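Putting the winter coats away

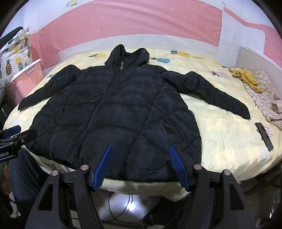
The black puffer, laid out on the bed before storage.

May 19, 2021

It got warm enough last week that I stopped taking a coat to work, so the winter things are coming out of the hall closet. I do this every spring and I usually do it badly. Last year I pushed everything into a vacuum bag, sat on it, and left it under the stairs until the first frost. The coats came out flat as placemats and smelled like the inside of a suitcase.

Most of what I know now comes from Zineb Bouazza, who ran the dry cleaner's in Vurwood until she retired. I asked her about a down coat that had gone lumpy and she told me to stop using the vacuum bags. Down and most synthetic fill need air in them. A couple of weeks squashed for a move is fine, but a whole summer is too long and some of the loft never comes back.

Wash first. Even a coat that looks clean has a winter of neck grease on the collar, and moths like that more than they like the cloth. I close every zipper, empty the pockets and check the care label. Front loader, cold, gentle cycle, a small amount of liquid detergent, then a second rinse. I leave out fabric softener. This year's pockets gave me 2 bus tickets, a lip balm and the key to a bike lock I had already cut off.

Drying is the slow part. My machine takes up to 98 minutes on low for a thick coat, and I stop it a few times to break up the clumps by hand. Tennis balls help, although the noise is bad enough that I go out to the yard. After that the coat spends a night on a hanger in the spare room. If the seams feel cool in the morning they are still damp and it goes back in.

Wool is different. I brush it outside, hang it in the shade for an afternoon and only send it to be cleaned if there is a mark on it. My gray overcoat has been cleaned once since 2000 and still looks all right, apart from the lining, which Driss Slaoui restitched for me when the left armhole gave out.

For storage I use old cotton pillowcases with a hole cut for the hanger. Bulky things get folded loosely into a lidded box, heaviest at the bottom. Cedar blocks go in as well. They lose their smell by July, so I sand them then and put them back. I don't know how much they do. I had moths the year I forgot them and also one year when I didn't.

The hall closet is now half empty, and Amber Van Damme has already asked if she can keep her tent in it. I said yes until the fall. I still have the gloves to sort out, and there are more left hands than right ones. If anyone knows a good way to wash sheepskin mittens without the palms going stiff, leave a comment – I have ruined one pair and would like to keep the other.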